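Parents' Corner > Home Life > Tips

Getting Kids to Read at Bedtime (Without the Nightly Tug-of-War)

July 2021

I love bedtime reading. My two would happily skip it for another round of trampoline, so I've been collecting tricks all year, and some of them work so well I have to share!

Put the books where the kid is. Ours lived on a tall shelf in the hall and got ignored. Now there's a shallow bin beside each pillow with a few titles in it, covers facing out, and I swap them when I change the sheets.

Let them pick junk. Joke books, the back of a game manual, the same shark book 17 nights running (yes, we did that) – it all counts.

Read the first chapter yourself, out loud, with voices. Stop right when it gets good and leave the book on the bed. My son has finished whole books this way just to find out what happened!

Use a small clip lamp and turn off the big light. It makes the room feel like a fort, and a tired kid will stay put much longer. 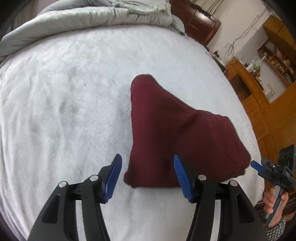 For early readers, trade pages. You read one, they read one, and if a page looks too long, split it down the middle. Sibel Erdem, who taught my daughter in first grade, told me not to fix every slip, only the ones that change the story. What a relief for both of us.

Audiobooks are great on worn-out nights. Have the paper copy open so they can follow along if they feel like it.

Filed under: Bedtime, Reading, Grade School

You might also like
Rainy Day Drawers: What We Keep in Ours
Spelling Practice in the Car
When Siblings Share a Room
Library Day Made Easy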